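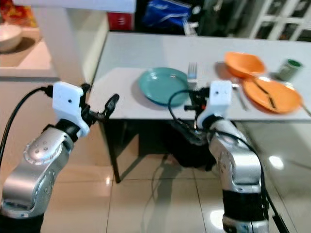
# Gundix Planner 2

Gundix is a motion planning package for two-arm cells. It takes the camera picture, finds the objects on the work surface, and gives each arm a path that stays clear of the other arm and of its own cables. We develop it at Leldale and we use it daily on household tasks such as setting and clearing a table.

## What is included

- **Planner.** Plans both arms together or one arm while the other holds position. You can change the priority during the run.
- **Nata perception module.** Separates plates, bowls, cups and cutlery. Thin objects like a knife or a chopstick have their own grasp model, as the general one often closed too high on them.
- **Cable zones.** You draw the space which the cable needs, and the planner respects it in every pose.
- **Replay tool.** Opens a recorded run and shows the planned path next to the executed one.

## New in this version

Shiny plates gave false edges in version 1 when a lamp or a window reflected in them. Nata now compares 12 consecutive images before it accepts an edge. This makes the first detection a little slower, but the later ones are not affected.

The grasp library has now 17 entries. Your own entries from version 1 can be imported without changes.

## Requirements

Linux computer with a dedicated graphics card, two arms with joint position control, parallel two-finger grippers, and at least one color camera. Calibration is done with the Llorente board, which must be ordered separately.

## License

One license covers one cell and includes 12 months of updates. After this period the software continues to work in the last version you installed. For a trial license, please write to us with the model of your arms and grippers.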